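„Zuerst die Regel, dann der Greifer“

Yamila Zapata leitet bei Savent die Arbeitsgruppe für Betriebsregeln. Sie schreibt die Anweisungen, nach denen Roboterarme mit Handtüchern und anderen Textilien umgehen sollen und nach denen die Menschen daneben arbeiten. Wir haben sie im Mai besucht, kurz nachdem die neue Fassung des Regelwerks mit dem Namen Melon in Kraft getreten ist.

Das Regelwerk hat 36 Seiten. Die Vorgängerin, sagt Zapata, hatte 8, und sie war stolz darauf, dass man diese in einer Kaffeepause lesen konnte. „Aber kurz war sie nur deshalb, weil vieles in den Köpfen geblieben ist. Wenn Daichi krank war, wusste keiner, wie man nach einem Stopp wieder anfängt.“ Gemeint ist Daichi Oshima, von dem die meisten Abläufe an den Zweiarmstationen stammen. Mit ihm hat sie über den Winter jede mündliche Gewohnheit aufgeschrieben und bei jeder gefragt, ob sie eine Regel werden soll.

Viele sind keine geworden. Zapata hält wenig von Vorschriften, die man nicht prüfen kann. Der Satz „Der Arbeitsplatz ist ordentlich zu halten“ stand in der alten Fassung auf der ersten Seite, und sie hat ihn gestrichen. Stattdessen beschreibt das Kapitel zur Vorbereitung jetzt einen Zustand, den eine zweite Person in wenigen Sekunden bestätigen kann.
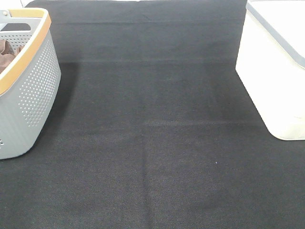

Die Vorbereitung ist nach Meinung von Zapata der Teil, den neue Kollegen am meisten unterschätzen. Sie wollen die Arme in Bewegung sehen, und das versteht sie gut. Trotzdem verlangt Melon, dass vor dem Start jemand die Fläche freigibt und seinen Namen in das Protokoll einträgt. „Freigeben heißt: Zwischen dem Korb links und dem weißen Behälter rechts liegt auf dem dunklen Stoff kein Gegenstand. Die Tücher bleiben im Korb, bis sie gebraucht werden.“ Über Knickfalten in der Unterlage, wie man sie auch hier erkennt, wurde in der Gruppe lange gestritten. Bastian Kohlhase, zuständig für die Arbeitssicherheit, wollte sie verbieten. Durchgesetzt hat sich eine mildere Lösung: Der Stoff muss flach liegen, schwache Falten vom Zusammenlegen sind erlaubt, eine Falte, die man mit den Fingern fassen kann, ist es nicht.

Kohlhase erzählt die Geschichte etwas anders. Er sei nie gegen Falten gewesen, sagt er am Telefon, er sei gegen Ausnahmen. „Jede Ausnahme muss jemand erklären, und zwar auch um sechs Uhr morgens.“ Dass die Regel mit den Fingern geprüft wird, findet er inzwischen gut. Für diese Prüfung müssen die Arme in der Ruhelage sein und die Freigabe zur Bewegung abgeschaltet. Das steht im gleichen Absatz, und auf diesen Platz hat er bestanden. In der alten Fassung stand es in einem Anhang, den man erst suchen musste.

Das zweite große Kapitel handelt vom Greifen selbst. Textilien, erklärt Zapata, sind für Regeln ein schwieriges Material. Bei einem Kasten kann man eine Kraft und einen Punkt vorschreiben. Ein Tuch gibt nach, es hängt, es legt sich über den Finger und sieht danach anders aus als vorher. Die Gruppe hat deshalb nur einen oberen Wert für die Greifkraft festgelegt und beschreibt sonst, was nicht passieren darf: kein Ziehen gegen einen Widerstand, kein zweiter Versuch an der gleichen Stelle ohne Kontrolle, keine Hand am Tuch, solange ein Greifer es hält.

Den letzten Punkt nennt sie die Handregel. Er ist der einzige Satz im Regelwerk, der in großer Schrift gedruckt ist. Wer ihn verletzt, bekommt keine Strafe, aber die Schicht wird angehalten und das Gespräch findet sofort statt, noch an der Station.
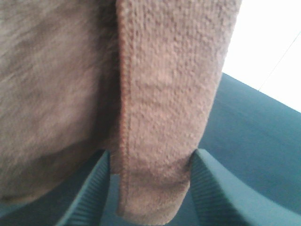
Was soll eine Person tun, wenn das Tuch im Greifer festsitzt?

„Anhalten, warten, bis die Anzeige den Stillstand bestätigt, und dann den Greifer über das Bedienfeld öffnen. Das Tuch wird erst berührt, wenn beide Arme in der Ruhelage sind. Wenn sich der Greifer nicht öffnen lässt, ruft man die Technik und geht einen Schritt zurück. Das klingt streng, ich weiß. Aber das Tuch ist billig, wir haben einen ganzen Schrank voll davon.“

Tamara Derkach, die an den Stationen ausbildet, übt genau diesen Ablauf mit jeder neuen Gruppe. In die Schulung kommen höchstens 6 Personen. Mehr würde gehen, meint sie, nur stehen dann die Hinteren so, dass sie das Bedienfeld nicht sehen, und nicken trotzdem. Sie lässt den Ablauf laut sprechen, auch bei Leuten mit viel Erfahrung. „Am Anfang lachen sie. Beim dritten Mal merkt man dann, wer den Stillstand vergisst.“ Einen Teilnehmer, der es eilig hatte, hat sie einmal ohne Bescheinigung nach Hause geschickt. Er ist wiedergekommen und arbeitet heute im Team.

Schwieriger wird es, wenn zwei Arme am gleichen Tuch arbeiten. Dafür gibt es in Melon einen eigenen Abschnitt, und Zapata sagt offen, dass er noch nicht fertig ist. Geregelt ist der Anfang: Beide Greifer fahren zuerst auf eine Höhe über dem Tuch und bleiben dort stehen. Erst nach dieser Pause dürfen sie nach unten. Die Pause kostet Zeit, und Issa Salameh, der die Planung macht, hat ihr vorgerechnet, wie viel das in einem Monat ist. Sie hat die Rechnung in den Ordner gelegt und die Pause behalten. Für den Menschen am Bedienfeld ist es der letzte ruhige Moment, in dem er noch ohne Eile abbrechen kann.
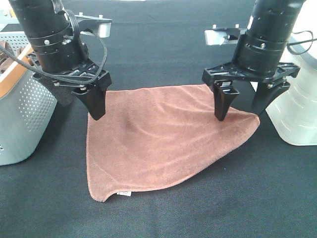
Zwei Arme, ein Tuch: Die offenen Finger des rechten Greifers stehen über der oberen Kante, auf der anderen Seite befindet sich der linke Greifer über der Ecke.

Noch nicht geregelt ist, wer abbricht, wenn zwei Personen an der Station sind. Oshima möchte, dass es immer die Person am Bedienfeld ist. Derkach möchte, dass jede Person es darf und auch muss. Zapata neigt zu Derkach, will aber die Erfahrungen aus dem Standort Sandedier abwarten, wo die Stationen enger stehen und oft zu zweit gearbeitet wird. Dort gilt die Regel seit dem Frühjahr auf Probe.

Auf die Rückmeldungen aus den Teams ist sie angewiesen, und sie bekommt viele. Über 43 Anmerkungen sind zur neuen Fassung eingegangen. Manche betreffen nur ein Wort. So hieß es im Entwurf, das Tuch sei „sorgfältig“ abzulegen, und eine Schicht wollte wissen, woran man das erkennt. Jetzt steht dort, dass der Greifer erst öffnet, wenn das Tuch auf der Fläche aufliegt. Andere Anmerkungen gehen tiefer. Beim Partnerbetrieb Najafi wird das Protokoll noch auf Papier geführt, und dort war lange unklar, ob eine Unterschrift auch für den nächsten Durchgang gilt. Sie gilt nicht. Nach jedem Stopp, der länger als eine Minute dauert, wird die Fläche neu freigegeben.

Ob die Leute sich daran halten? Zapata überlegt, bevor sie antwortet. Sie geht regelmäßig an die Stationen, ohne Klemmbrett, und schaut eine Weile zu. Wo eine Regel oft umgangen wird, nimmt sie zuerst an, dass die Regel schlecht geschrieben ist. Bei der Kontrolle der Unterlage war das so, da hatten sie die Reihenfolge falsch, und alle haben es stillschweigend anders gemacht. Bei der Handregel gibt es für sie diese Nachsicht nicht.

Die nächste Überarbeitung ist für den Herbst geplant. Bis dahin sammelt Derkach die Fragen aus den Schulungen, und Kohlhase prüft den Abschnitt über die zwei Arme noch einmal Satz für Satz.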